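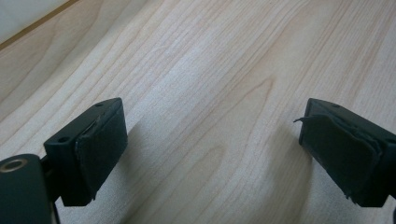

How to test a perfume before you pay for it

Print this page | E-mail this page to a friend

Most people buy scent badly. They spray it on a card, sniff, spray the next one, and go home with whatever was loudest. Then they wonder why they dislike it by teatime. The method below takes longer and costs nothing, and it has talked me out of far more bottles than it has talked me into.

Before you go

Wear nothing scented. That includes body lotion, strong deodorant and the fabric conditioner that claims to last for weeks. Have a wash with plain soap if you can. Don't go with a heavy cold, and don't go straight after a curry.

Decide on two perfumes to try. I know the shop has a wall of them. Your nose will be fairly reliable for the first three or four and not much use after that, whatever the assistant tells you about coffee beans. I have sniffed a lot of coffee beans in perfume shops and mostly they smelled of coffee. If you need a rest, smell the inside of your own elbow or go and stand outside.

Step 1: Paper first

Spray once on a paper strip from a hand's length away. Write the name on it straight away, in pencil, at the end you hold. Wait until the strip looks dry before you bring it near your face, otherwise you are mainly smelling alcohol.

Paper is good for one thing, and that is ruling a perfume out. If you hate it on the strip you will probably hate it on your arm. Liking it on the strip tells you very little.

Step 2: One wrist each

Put one perfume on the left wrist and one on the right. A single spray will do. Don't rub your wrists together. You'll read that rubbing "crushes the molecules", which I have never seen anyone back up, but it does warm the skin and smear the stuff about, and if you have a different perfume on each side it ruins the test.

Step 3: Leave the shop

This is the step people skip. The opening of a perfume is the part designed to sell it, all citrus and sparkle, and much of it has gone by the time you've found your car. Say thank you and walk out. If you are told that the offer ends today, let it end.

Smell each wrist after ten minutes and again at 90 minutes. Then leave it until the evening. Write a few words each time, and make them your own words. "Like the cupboard at my gran's" is more use to you later than "woody amber".

Step 4: Try it on a dull day

If one of the two is still pleasant in the evening, ask for a sample, or pay for one. Wear it on a day when nothing much is happening. A scent that seems marvellous on holiday may be a nuisance on the bus. Wear it again in different weather if you can, as heat makes most perfumes louder. I tried Plalano in August and thought it was unbearable, then quite liked it in a cold spell.

Step 5: Check the price properly

Work out what you are paying per millilitre. The small bottle is nearly always dearer that way, but it may still be the better buy, as plenty of people never finish a large one. I paid 42 pounds for a little bottle of Lonow and still have half of it.

What to ignore

The list of notes. It is a mood board. A perfume that lists fig, rain and suede may contain nothing that came from any of them, and there's no reason it should.

The history. The leaflet for Rimkutė says the recipe goes back to 1588. Perhaps something does. I'd want to see the recipe, and I'd still have to smell the perfume.

"Lasts all day." On whom? Skin varies, and so does the idea of a day. On me the Penarport eau de parfum, sold as a twelve-hour scent, was gone by lunch. A friend could smell it on her scarf the next week.

"It reacts with your personal chemistry." There is a bit of truth in this, in that dry skin seems to hold scent less well and warm skin throws it off faster. It is also a very handy thing to say to a customer who doesn't like what she has just tried.

Online reviews, mostly. Read the middling ones. They tend to mention what the perfume smells like.

If your skin objects

Any itching or redness and you should wash it off and stop. "Natural" on the box is no protection, as plenty of plant oils irritate skin. If it doesn't settle, ask a pharmacist.

If you've done all this and still want the bottle, buy it. Keep it in its box, out of the bathroom and away from the window.

Last updated 7 September 2020

This site uses cookies. By continuing to browse you agree to our use of cookies. OK | Find out more

Contact us | Copyright, all rights reserved | Back to top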